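Setting up the hand-held gripper for work at an outdoor table

This page explains how I prepare our hand-held gripper before recording outside, and how I look after it between the days of work. I wrote it first for Meinir Ellis, who took over the second unit in February, and after that other people asked for it too. It is for the type with two soft fingers and the wide round camera. If you have the older Craddock model, the steps for the fingers are the same but the plates are fixed in a different way.

What you need

The gripper, with both fingers mounted
A hex key that fits the plate screws
A soft brush and a cloth without fluff
A spare pair of fingers
A charged battery, and a second one in the bag
The log sheet

Step 1. Check the fingers indoors

Do this at your desk, where a lost screw is easy to find. Bend each finger with your thumb and look between the ribs. Small cracks start at the base, near the plate, and they are hard to see when the finger is relaxed. If you find one, change both fingers together. A new finger beside an old one closes unevenly, and the thin objects will turn when you take them.

We change our fingers after 2,000 closings in any case. Ubaldo Vitale keeps the number on the log sheet, and the pair I removed last had done 261 with a crack already, so please do not trust only the number.

Step 2. Align the plates

Loosen the screws of both plates by half a turn. Close the gripper slowly until the two tips touch, then tighten the screws a little at a time, going from one side to the other. Open and close it 20 times. If the tips meet at the same point each time, the alignment is good. If one tip slides over the other, loosen again and repeat.

Step 3. Clean the lens

Brush first and wipe after. Sand on a cloth will scratch the glass, and with such a wide lens every scratch is seen near the border of the view.

Step 4. Choose the table and check the view

Look for a table with shade. Direct sun makes the printed surfaces shine and the small objects lose their edges. Put the flat item down first, then the small one on it or near it. Hold the gripper over the near side of the table with the fingers open and look at the live view. Both fingers should come in from the bottom, one on each side, with the tips free and the far side of the table still visible.

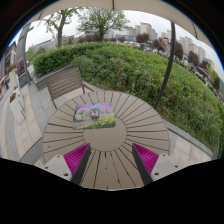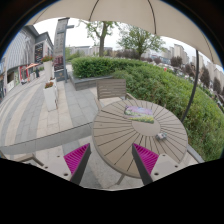 Both views have the two magenta fingers, the slatted table top and the printed garden picture. The small object is blurred in the two of them, so at this point I check the focus before I go on.

Step 5. Set the focus and the exposure

Lock the focus at the distance of the table top. Do not leave it on automatic, it will go to the plants or the buildings behind. For the exposure, point the camera at the table and let the sky become white. The sky has no importance for us.

Step 6. Make a short test

Record one grasp, slowly, and play it before you continue. On a table with slats, the tips can enter the gaps when you come down too straight. Come from the side with a small angle and stop when the tips touch the surface.

After the work

Brush the ribs and the screw holes. Dust from paving goes into the holes and later the screws do not seat well. Take out the battery, write the closings on the log sheet, and put the gripper in its case with the fingers open. Fingers that stay closed for 4 days or more keep a bend, and then you have to do Step 2 again.

Spare fingers are in the Branby cabinet, second drawer. When you take the last pair, write to Tudur Gape.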